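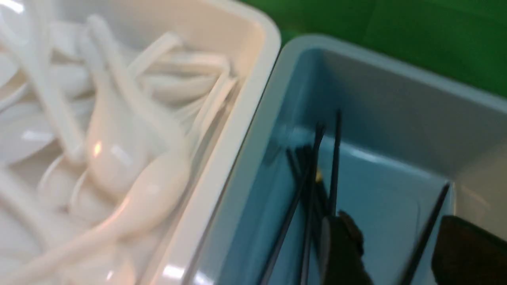 What should be done after the gripper fingers on a tableware cell are replaced, before the cell goes back into regular use?
Posted by Charito Bañez, Gernell dish return station, February 2024

Cor Boersma
The finger offset must be taught again, the wrist camera must be checked against it, and the cell must then be run at reduced speed on each type of item it handles. These three tasks should be done in that order. A camera check carried out before the fingers are taught will have to be repeated.

Our department maintains a cell of the same general layout: a deep tub for bowls and plates, smaller bins for spoons and chopsticks, and a black tray on which place settings are put together. The procedure we follow at Samonte is given in full.

1. Place the controller in maintenance mode and lock it. Confirm that the arm holds its position with the brake applied before reaching in.

2. Clean the mounting faces on the gripper with a dry cloth. Dried food residue in this area will tilt a new finger enough to matter at the tip.

3. Fit both fingers, even when only one is worn. A new finger paired with an old one closes off center, and thin items such as chopsticks will roll away to one side.

4. Tighten the screws by hand first and then to the torque printed in the gripper manual. Please do not use the value for the camera bracket, which is on the facing page and is considerably lower.

5. Close the gripper fully and look at the gap along the contact faces. If light can be seen at one end and not at the other, loosen the screws and begin again.

6. Teach the closed position, the open position and the tip height. On the Vonditz controller these are stored separately, and saving one does not save the others.

7. Check the wrist camera against the test card. An error of more than 2 mm at the card corners calls for a full calibration.

8. Run the cell at reduced speed on one bin at a time. We begin with the bowls, as they are the most forgiving, and leave the chopsticks for last.

On the matter of chopsticks, the open width deserves particular attention. The fingers have to go down on either side of a bundle without pressing on the wall of the bin. If the open position is taught too wide, the outer finger may catch the rim on the way down. If it is too narrow, the tips land on top of the bundle and the controller reports a contact fault. On our unit this appears as code 1773.

Spoons present a different difficulty. Short soup spoons lie across one another in a pile, and white spoons in a white bin offer the camera very little contrast. Should the cell pick well from every bin except that one, the fingers are unlikely to be at fault. Look at the lighting and the exposure setting first.

Comment from Charito Bañez
Thank you. Code 1773 is the one recorded in our log, and it began on the day the fingers were replaced. The staff member who fitted them taught the closed position only. I shall ask for steps 6 and 7 to be repeated. May I ask whether the contact threshold should be raised in the meantime, so that meal service is not interrupted?

Comment from Cor Boersma
I would advise against raising the threshold. A higher value will silence the code and allow the fingers to press harder on whatever is beneath them, ceramic bowls included. If service cannot wait, disable the chopstick bin in the recipe and have the chopsticks set out by hand.

Jerome Soriano
Power cycle it. We had the same fault after a finger change and it cleared after a restart.

Comment from Ramil Lumbao
A restart clears the fault list on this controller. It does not change the taught positions, and the fault may be expected to return at the next difficult pick. Readers should not treat the above as a repair.

Comment from Jerome Soriano
It has not come back on ours. Noted, however.

Ramil Lumbao
I agree with the procedure set out by Mr. Boersma and would add one subject to it, namely the cables. Fingers cannot be replaced without disturbing the gripper and camera leads, and a lead that has been moved is seldom put back as it was found. At the Samurlow kitchen we lost most of a morning to a camera that dropped out only when the arm reached across to the far bins. The new fingers had been suspected, and two people had already taught them again. The camera plug had simply not been pushed home.

Before closing the work order, move the arm slowly by hand control to the far corner of every bin and to the four corners of the setting tray. Watch the cables during the movement and leave the fingers alone. A lead should keep some slack at full reach, and it should not be able to hook a rim or come to rest where dishes are to be placed. If it hangs low over the tray, take up the excess at the nearest clip on the arm -- never at the plug.
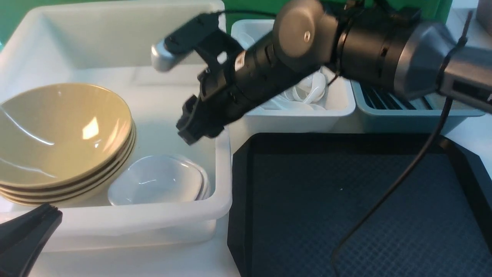 How often should the wrist cables and their clips be inspected when no parts have been changed?
Follow-up posted by Hazem Farouk

Ramil Lumbao
Inspect them every 200 operating hours, and also after any collision stop, however slight. Run a gloved hand along each lead from the gripper to the last clip on the arm and feel for flat spots, cuts and stiffness. Replace any clip that slides when pushed with one finger. A lead with a damaged jacket should be replaced and not taped, as tape holds moisture and becomes sticky in a kitchen setting.

Comment from Hazem Farouk
Our schedule lists this task every six months with no mention of hours. The cell runs two meal services daily. Would the hour count take precedence?

Comment from Ramil Lumbao
The hour count should govern. With two services daily you will reach it well before the six months have passed. The counter is on the second page of the maintenance menu and has to be reset by hand after each inspection.

Comment from Charito Bañez
The open position and tip height have now been taught, and the card check came in under the limit. The chopstick bin will remain disabled until the reduced-speed run has been signed off. I have asked for the cable check to be added to our work order form, directly after the camera check.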